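Reading time: 2 min

Ostaston to get its Saturday repair morning back

I'm very happy to be writing this one. After a winter of phone calls, and one long meeting in a freezing hall, Gerkwood is bringing the repair morning back to Ostaston from May, and it's free to come along.

If you missed it first time round, the idea is simple. You bring a thing that's broken (a toaster, a coat with a stuck zip, a lamp that buzzes) and sit down with somebody who knows how to mend it. We fixed 862 items before the old hall closed, and I've been asked about it in the queue at the baker's ever since!

Our new home is the ground floor of the Akbari building, next to the bus stop. There's a ramp at the side door and room for 90 people. Sokudex has given us £400 for fuses, thread, glue and a decent soldering iron, which I'm more excited about than I probably should be.

Doors open at 10am every Saturday and we stop taking new repairs at noon. Please bring only 2 items each, and nothing that runs on petrol. Microwaves are a no as well, sorry. Tea is on us, but do bring your own mug.
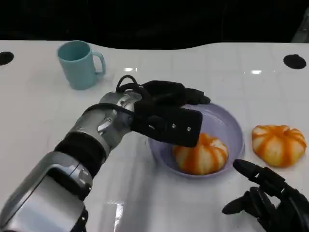 A light blue mug on a white tabletop.

We'd also love to hear from anyone handy with clocks, as we've had a lot of requests and I can only do batteries. Just ask at the Gerkwood desk in the Ostaston library.

Ends

We use cookies to improve your visit. Accept all | Manage settings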